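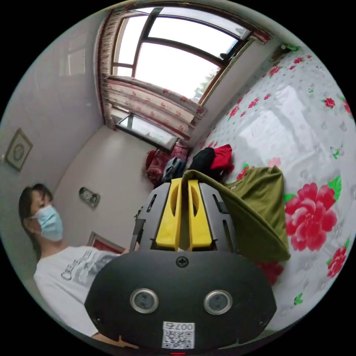
Keltlow hand grippers: jaw slip fault – FAQ

Updated March 18, 2020. Please read before your next folding session. We get the same questions over and over so they're all here now.

What went wrong?

Fingers opening a little under load. You squeeze, the cloth is held, then partway through the lift the grip lets go with no warning. Log still says "closed". So the file looks fine and the fold is garbage.

How many sessions are affected?

We went back through 1174 recorded folds. 328 had at least one slip in them. Most were heavier tops – sweatshirts, hoodies, anything with a thick cuff. Thin shirts hardly ever.

Is it my unit?

Check when you got it. Anything shipped before August has the old spring clip inside the jaw. Newer ones have the Ateş clip and we have no slip reports on those so far. Not sure? Send us the number on your label, we'll look it up.

Is it dangerous?

Slipping by itself, no. The snap-back can be. When the jaw lets go it sometimes closes again hard, and a few people got pinched. Keep your free hand off the fingers while the unit is on. Don't reach in between them to free a snagged thread. Power off first, then pull.

How do I test for it?

Takes a couple minutes.
Lay a sweatshirt flat on the bed, sleeve folded over.
Close on the cuff and hold for 20 seconds.
Lift slowly, straight up.
Do it again with the bottom hem.
If the cloth drops or creeps either time, stop using the unit.
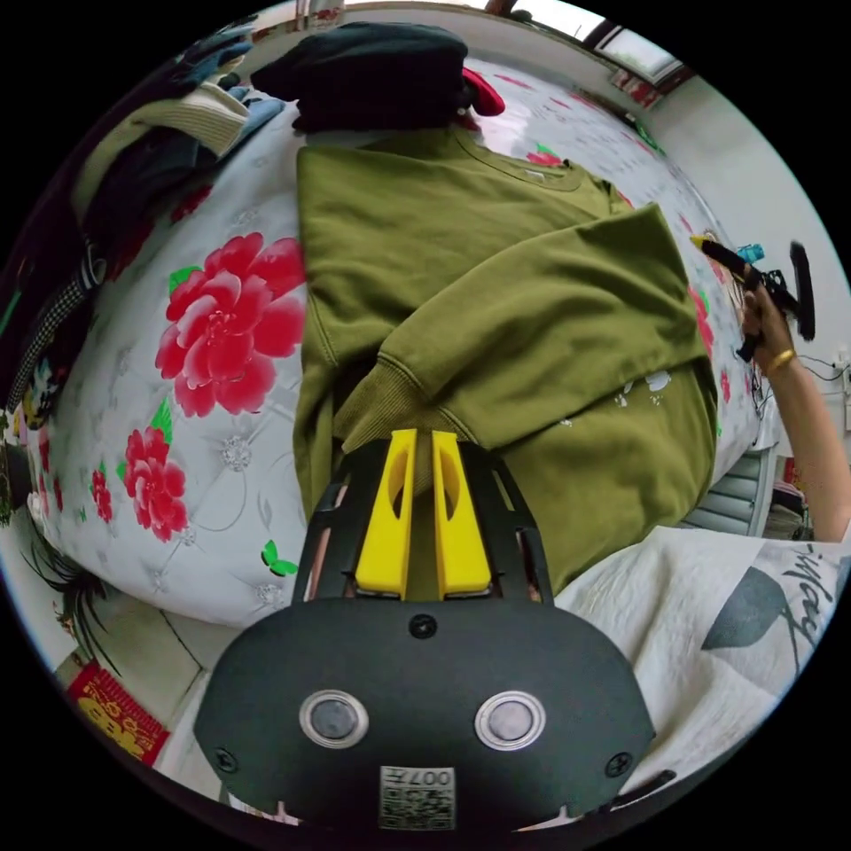 Do the hem test even if the cuff test was fine. The cuff is ribbed and gives the fingers more to bite on, so a weak clip can pass there and still fail on the hem. Go slow. Fast lifts hide it.

Can I just squeeze harder?

No. We tried that. Wears the clip out quicker and your hand gets sore.

What about tape on the fingers?

Please dont. Tape changes the grip and we can't use the recording. It also leaves glue on people's clothes, we've had one complaint allready.

Does the bedspread matter?

A bit. Quilted ones can snag. If a fingertip catches on the cover along with the garment, the load jumps and that can set off a slip. Try to pinch the garment only. No need to change the bedding.
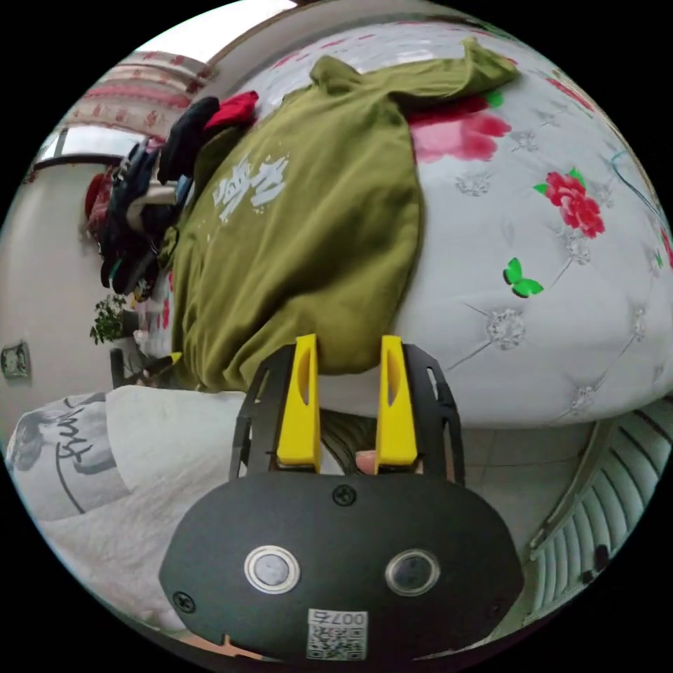 Sweatshirt on a quilted cover, fingers at the bottom edge.

Do I have to redo old sessions?

Not unless Haltgate emails you. They are sorting the bad files from the good ones. If yours is on the list you'll get a new slot and you're paid for both.

How long is the repair?

Almost 30 days right now, clips are on back order. Loaners go out first to anyone in the middle of a Prastinine block.

Can I swap the clip myself?

No – the spring is under tension and it jumps out when the cover comes off. Send it in.

Where do I report a slip?

Use the fault form on your session page. Put in the label number, type of garment, and if it let go on the lift or the fold. One form per slip please, not one big one at the end of the week.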